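Week 4: Gathering demonstrations (cloth folding)

Okay, so last week I went on and on about policies, and this week we do the part that eats your afternoons — getting the examples. My own rule is dull: before you record anything, write down what counts as one episode. Where does it start? When do you stop? On the Mitutar set we had 288 episodes and I threw out 46, mostly my own fault, as I kept stopping at different moments.

Cloth is a great first task and a mean one. It never lands the same way twice, so you need lots of different starting piles. The wrist view matters a lot, as the fold often happens right between the fingers. 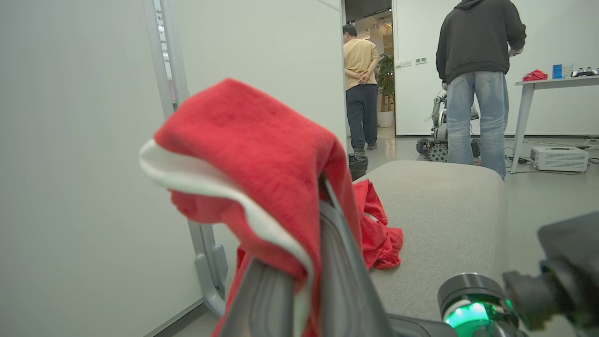
Hanna Kravchuk asked by email whether the bad grasps should go in the bin too, or whether the model might learn something from a fumble and a second try. Good question! Keep the ones where you recover, and label them. Drop the ones where you gave up halfway.

For Thursday: each pair records 20 episodes, same cloth, new starting pile every time. Swap operators at the halfway point (we all have habits, and the model picks them up). Put a short note next to each one — "slipped, regrasped" is plenty — and save it all in the Inthanon folder before you leave.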